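Ticket 990
Facilities Service Desk, Clalurwood Administrative Center
Subject: Recurring loss of heating control, second floor east
Requested by: Precious Mabuza, Office of Records
Priority: 2
Status: Resolved, under observation

Summary of request
The requesting office reported that the heating on the second floor east did not respond to the wall thermostat. The set temperature was accepted on the display, but the room remained well below it throughout the morning. The same fault had been reported in October and closed after the thermostat batteries were replaced. The requester asked that the earlier ticket be reopened. In accordance with service desk procedure, a new ticket was created and the October record was attached to it.

Initial assessment
The technician confirmed that the thermostat had power and was communicating with the Plimden zone controller. No alarm was present on the controller. The supply pipe to the zone was warm on the boiler side of the valve and cool on the room side. The valve was commanded fully open from the controller and did not move. A replacement thermostat was tried for the length of the visit and made no difference. It was removed and returned to stock.

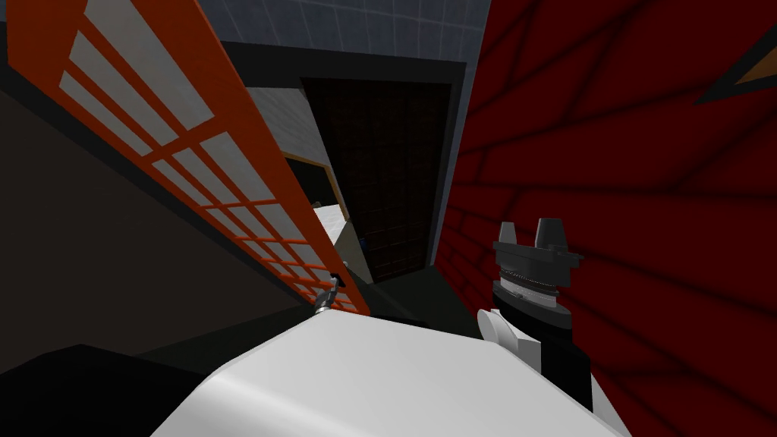
Access to the valve actuator is through the ceiling void, and the requesting office was asked to keep the work area clear during the visit. The floor plan held by the service desk was out of date and showed the actuator above the corridor. Staff giving directions to contractors should refer to fixed features, such as the dark brown door or the orange lattice panel with pale panes, and should not rely on the old room numbers. A ceiling marked out in square tiles gives little help in finding one particular point, and the first search took longer than planned. The corrected location has been entered in the asset register.

Work carried out
The actuator was isolated and removed from the valve body. The valve stem moved freely by hand, which ruled out a seized valve. The actuator motor ran when tested, but the drive coupling slipped under load. The contractor, Begović Mechanical, supplied a new actuator of the same type. It was fitted, and the controller was instructed to relearn the open and closed positions. The first attempt ended with error code 22, indicating incomplete travel. The mounting collar was found to be slightly loose. It was tightened, and the second attempt completed without error.

Verification
The valve was opened and closed 5 times from the controller, and the reported position matched the indicator on the actuator each time. The room reached the set temperature before the end of the working day. The requester confirmed this by telephone.

Cause
Wear in the actuator drive coupling. The battery replacement in October did not address the fault. The improvement noted at that time is attributed to milder weather.

Further action
The Trukunmont annex uses actuators from the same delivery. An inspection request has been sent to the building manager there. The removed unit is held in the parts store pending a warranty decision. The zone temperature log will be reviewed before this ticket is closed. If the fault returns, the requesting office should reply to this ticket and should not adjust the controller locally.

Last updated: 30 December 2022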